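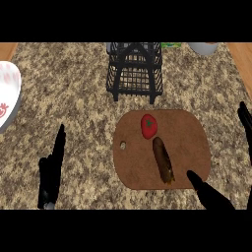 News > Press Releases > Robot Learning

Products Research Newsroom Careers Contact

Comley Opens Its Simulated Kitchen to Home Teachers

Filed under: Company News, Training Data

ALELSIDE, 5 October 2020 – Hi, I'm Bereket Mersha, I run the demonstrations team at Comley, and I get to write this one myself because our press person is on leave (thanks, Brayan!). So here goes. Starting today, people outside our office can sign up to drive our two-armed kitchen robot in simulation and help it learn.

The program is called Tefera. You sit at your own computer, take hold of a pair of hand controllers, and move two virtual grippers around a granite countertop. There might be a tomato on a cutting board, a wire basket behind it, a bowl off to one side. You get one short task, you do it, and every motion of both arms is saved as one demonstration. Then the counter resets and you go again.

We've been doing this in-house with 4 operators, and they've recorded 900 demonstrations between them. That's a lot of vegetables! But they all sit in the same room and they've picked up each other's habits. When Isauro Gallegos started reaching for everything from the right, pretty soon the whole team was doing it, and then so was the model. We want people who reach differently, who go slow, who fumble the cucumber and have to grab it a second time. We keep those recoveries in the set, by the way. A learner that has only ever watched clean grabs has no idea what to do after a bad one.

"I'd take a clumsy run with a good recovery over another perfect one any day," says Gemechu Gebretsadik, who trains our models and has watched more of these recordings than anyone should. "Please send me your messy ones."

The first round has 32 tasks, all on the countertop: picking up produce, moving it on and off the board, filling the basket, shifting bowls out of the way. Between tasks we change where things sit and which objects show up, so you won't be doing the same thing all afternoon. The simulator itself was built by our partners at Dodolell, and Bořivoj Urban over there has spent months on the contact physics. Round things rolling away from the fingers used to drive me up the wall. They still roll, but now they roll like they should.

You don't need any robot experience. There's a practice session that takes 46 minutes, it's paid like the rest, and you can repeat it if the controls feel odd at first (they did for me). We record the arm motions, the object positions and the simulated camera views. We don't record your room, your face or your voice.

Sign-up for the first round stays open until November, and the form is on our Tefera page. Press questions can come straight to me through the Comley newsroom desk. If you'd like to try driving the arms before you write about them, just ask and I'll set you up with a login.

Previous release Next release All news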